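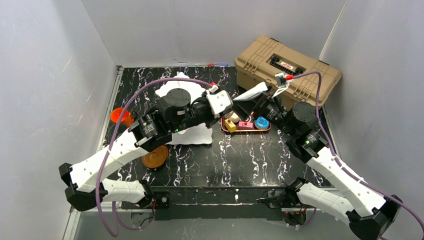 Rurkside Fit-Out Group (rooms, benches and storage)

From: Kazue Tsuji
To: fit-out list
Date: April 23, 2018
Subject: Re: black tops for the remaining bays

Leonor Garcia wrote:
> I'd like to get the order in to Brandão this week. Same black
> marbled top as the one we have, same grey walls, metal strip down the
> side. Everyone who has been past says how smart it looks. They
> will hold the March price if we take 14 of them, and Skemetow can fit
> the lot in 2 days. Any objections?

A few, yes.

"Everyone says it looks smart" is what we heard about the Brolumar flooring, and I spent most of last winter on my knees with a scraper. I don't doubt the top looks nice. I'd like to know what it's like to live with, and I can't find anyone who was asked.

The veins, to start with. White and a bit of purple, going every which way, on black. Drop a small pale washer on that and go and look for it. I'd take a plain top, mid grey for preference, and put up with it being dull. If the pattern is there to hide scratches then fine, but let Brandão say so in writing and tell us what it does after a year of cases being dragged over it.

Then the walls. The pale one on the left already has thin scratches and little marks on it. Is that finish meant to be wiped, touched up or left alone? The quote says "durable" twice and gives no cleaning instructions. Before we pay for another set I want one spare panel, a scouring pad and half an hour.

I have less against the metal strip along the left. It gives the top a proper edge. But what's under it? If it's only glued I expect it to lift at the corner, and then it catches sleeves.

Storage isn't mentioned at all. Cases end up at the back of the table, against the wall, and so does the odd small item. A shelf would cost us roughly 60 a bay and I'd sooner spend it there than on marbling.

As for Skemetow doing the lot in 2 days, they said something similar about the store room. I'd plan for a week.

So my vote is one more bay, plain top, with a shelf, and look again in the summer. If the price goes up, it goes up. The delivery charge alone is 400 whichever way we do it, and I'd like that explained as well.

Kazue

Comments (3)

benchwright
Had a patterned top in our last place. Lost a lot of screws. Went back to plain.

L. Garcia
Fair point on the shelf, I'll ask. Still think you're being hard on the veins.

pdm
Did anyone find out what the strip is fixed with?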